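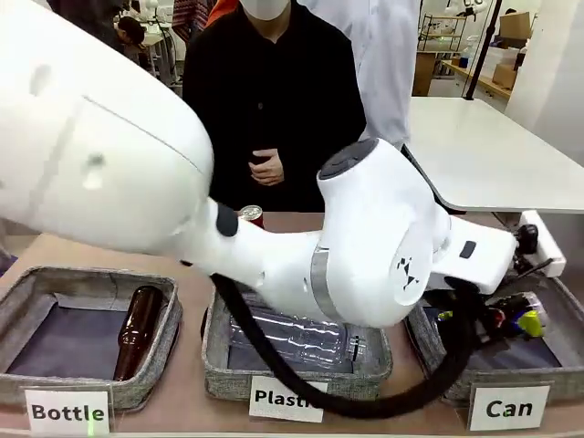
Flasche, Plastik, Dose: Altstoffe sortieren auf hellbraunem Tisch.

Kann der Roboter jetzt endlich den Haushalt machen? Bilder und Notizen von den Ranisia-Demotagen
Eingestellt am 18.9.25 von Rahel Fuchs

Hallo zusammen! Ich hatte ja versprochen, dass ich die Bilder von den Ranisia-Demotagen noch hochlade, und jetzt sitze ich endlich mit einem Kaffee da und komme dazu. Die Galerie ist klein geraten, der Text dafür umso länger (ihr kennt mich). Wer nur schauen will, scrollt einfach durch.

Für alle, die neu hier sind: Ich schreibe seit Januar auf, welche Hausarbeiten und Ladenarbeiten eine Maschine wirklich schon übernehmen kann. Also wirklich, im Sinn von: Ich gehe raus, trinke was, komme zurück und es ist gemacht. Die Liste ist bisher kurz. Staubsaugen ja, mit Gemecker. Rasen mähen ja, solange keiner den Gartenschlauch liegen lässt. Geschirr abspülen ja, aber einräumen muss ich immer noch selber, und das war der Teil, den ich loswerden wollte!

Auf die Demotage bin ich wegen der Altstoffe gegangen. Bei uns im Haus landet alles zuerst in einer grossen Tasche neben der Wohnungstür, und am Samstag stehe ich dann an der Sammelstelle und klaube Glas, PET und Alu auseinander. Ich finde, das ist der perfekte Job für einen Arm mit Greifer. Keine Treppen, kein heisses Öl, kein Katzenschwanz im Weg. Einfach drei Sorten Zeug und drei Orte, wo es hin soll.

Was mir vorher gar nicht klar war: wie gross so ein Arm ist, wenn man danebensteht. In den Videos sieht das immer so handlich aus, ein bisschen wie eine Schreibtischlampe, und dann kommt da so eine weisse, runde Schulter daher und ich dachte nur, okay, der passt bei mir höchstens quer in die Badewanne. Das Kabel hängt auch aussen in einem grossen Bogen herunter. Mir gefällt das sogar, man sieht wenigstens, wo der Strom oder die Daten durchgehen (was von beidem, habe ich nicht gefragt). In der Küche würde ich daran wohl jeden zweiten Tag mit dem Ärmel hängen bleiben.

Die Sammelkörbe sind mir gleich aufgefallen, graue Stoffkörbe mit dicken Rändern und blaugrauem Boden. So ähnliche habe ich im Flurschrank für Mützen. Das hat mich gefreut, ich hatte mit irgendwelchen Industriekisten gerechnet. Und Schildchen davor, auf Englisch, eines mit «Bottle», eines mit «Can». Die Schildchen sind sicher für uns Zuschauer gedacht, ich jedenfalls war dankbar.

Regula Bühler hat mich begleitet. Sie führt den Getränkeladen bei uns um die Ecke und hat ein ganz anderes Problem als ich, nämlich die Rücknahme. An einem heissen Wochenende kommen bei ihr 157 Flaschen und Dosen zurück, sie hat das einmal mit Strichliste nachgezählt, und alles kommt in irgendwelchen Säcken, klebrig, mit Wespen drin. Sie wollte wissen, ob sich das für einen kleinen Laden rechnet. Ich wollte wissen, ob es Spass macht zuzuschauen. Wir hatten also beide eine Frage dabei.

Zum Zuschauen: ja! Es ist fast meditativ. Der Arm, den wir am längsten angeschaut haben, fährt hin, wird langsamer, steht kurz, senkt sich ab. In dem Moment, wo er stehen bleibt, halten alle rundherum die Luft an. Ich habe mich dabei ertappt, wie ich selber die Finger zusammengedrückt habe. Dann hebt er an und man merkt, dass man eigentlich nur jemandem beim Aufräumen zuschaut, und zwar jemandem, der sehr, sehr viel Zeit hat.

Und die Zeit ist eben der Haken. Regula hat auf die Uhr geschaut und danach mit verschränkten Armen dagestanden, da wusste ich schon Bescheid. In ihrem Laden greift Štěpánka, die dort am Samstag aushilft, mit jeder Hand zwei Flaschen auf einmal und wirft sie ins richtige Fach, während sie mit der Kundschaft über das Wetter redet. Davon ist das alles noch ein gutes Stück weg.

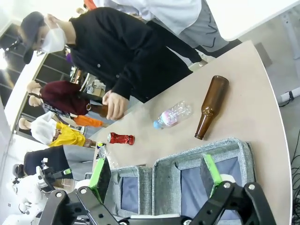
Schwierig ist dabei weniger das Erkennen, das hat mir Meinrad Hauser von Drallon erklärt, und der hat sich viel Geduld genommen mit mir. Eine braune Glasflasche und eine rote Dose auseinanderzuhalten, das sei auf einem sauberen Tisch inzwischen keine grosse Sache mehr. Mühsam werde es beim Anfassen. Glas ist glatt und schwer und rollt weg. PET gibt nach, wenn man drückt, und springt dann zurück. Und eine zerdrückte Dose hat bei jedem Mal eine andere Form. Wir Menschen überlegen da keine Sekunde, unsere Finger machen das einfach, und wenn etwas rutscht, packen wir nach, bevor wir es überhaupt gemerkt haben.

Er hat mir auch gesagt, dass die Lage von so einer Flasche eine Rolle spielt. Liegt sie quer zum Greifer, ist alles gut, liegt sie dumm, muss der Arm sich zuerst drehen und einen anderen Weg suchen. Darum wird das Material zwischen den Durchgängen immer wieder neu hingelegt, einmal so, einmal so. Ich fand das sympathisch. Am Ende räumt eben doch ein Mensch den Tisch voll, damit die Maschine ihn wieder leer räumen kann, und da musste ich sehr an mich und meine Nichte mit den Bauklötzen denken.

Meine Lieblingsfrage habe ich natürlich auch gestellt: Was passiert mit einer Flasche, in der noch ein Rest drin ist? Meinrad hat gelacht und gesagt, die sollte man vorher ausleeren. Ja gut, Meinrad, das sage ich meinem Mann auch seit Jahren!

Dann der Preis. Den ganzen Arm habe ich mich nicht zu fragen getraut, aber bei Admasu gibt es einen einzelnen Greifer für Schulen und Bastlerinnen, der kostet 1255 Franken. Nur die Hand, wohlgemerkt. Der Arm, an den sie gehört, kommt separat, der Rechner auch. Regula hat in der Zeit ausgerechnet, wie viele Samstage Aushilfe sie dafür bekommt, und war danach recht gut gelaunt.

Ich habe auch noch mit Beatrice Masanja geredet, die bei Nilthorpe Wohnheime berät und die Sache deutlich nüchterner sieht als ich. Ihr ist egal, ob eine Maschine so flink ist wie Štěpánka. In einem Wohnheim darf das Sortieren die ganze Nacht dauern, wenn am Morgen alles im richtigen Korb liegt und niemand daneben sitzen musste. Das hat mich dann doch umgestimmt, oder zumindest halb. Bei mir daheim wäre es ja gleich. Ich schlafe, der Arm sortiert, und ob er für fünf Flaschen eine halbe Stunde braucht, kriege ich gar nicht mit. (Ausser er lässt eine fallen. Dann kriegt es das ganze Haus mit, und Frau Keller unter mir zuerst.)

Was ich noch zu wenig verstanden habe, ist die Sache mit dem Nachschub. Auf einem Tisch liegen die Sachen einzeln und mit Abstand. In meiner Tasche liegen sie übereinander, der Joghurtdeckel klebt an der Dose, und zuunterst ist immer eine Quittung, die dort nichts verloren hat. Bis einer diese Tasche ausgeleert und alles schön verteilt hat, ist er mit dem Sortieren praktisch fertig. Beatrice meinte, das sei genau der Punkt, nach dem ich bei jeder Vorführung fragen soll: Wer legt es hin? Habe ich mir auf die Hand geschrieben, kein Witz.

So, und damit zu meiner Liste. Ich vergebe ja Punkte von null bis fünf, wobei fünf heisst, dass ich rausgehen und Kaffee trinken darf.

Altstoffe sortieren, zu Hause: 2 Punkte. Einen gibt es fürs Erkennen und einen dafür, dass das Tempo in der Nacht keine Rolle spielt.

Altstoffe sortieren, im Laden: 1 Punkt, und den hat Regula nur unter Protest bewilligt.

Zuschauen: 5 Punkte. Ich hätte noch eine Stunde stehen bleiben können, wenn mein Zug nicht gefahren wäre.

Wäsche zusammenlegen bewerte ich erst, wenn ich es an einem Spannbettlaken gesehen habe. Alles andere gilt nicht, Handtücher kann ich selber.

Ein paar von euch haben nach dem letzten Beitrag geschrieben, ich sei zu streng, und in den Videos gehe das doch alles schon. Mag sein. Ich will es halt live sehen, mit Sachen, die krumm daliegen, und mit Leuten rundherum, die im Weg stehen. Dafür waren die Demotage super, man kommt nahe ran und darf fragen, auch wenn die Frage doof ist. Danke an Meinrad für die Engelsgeduld und an Regula fürs Fahren bis zum Bahnhof!

Wenn jemand von euch beruflich sortiert, auf dem Werkhof oder in der Rücknahme, dann schreibt mir bitte in die Kommentare, was bei euch am meisten aufhält. Ich sammle das und nehme die Fragen zur nächsten Vorführung mit. Und falls jemand weiss, wo man einen Roboter beim Einräumen einer ganz normalen, halb vollen Abwaschmaschine sehen kann: bitte sofort melden, ich komme mit dem ersten Zug.

Rahel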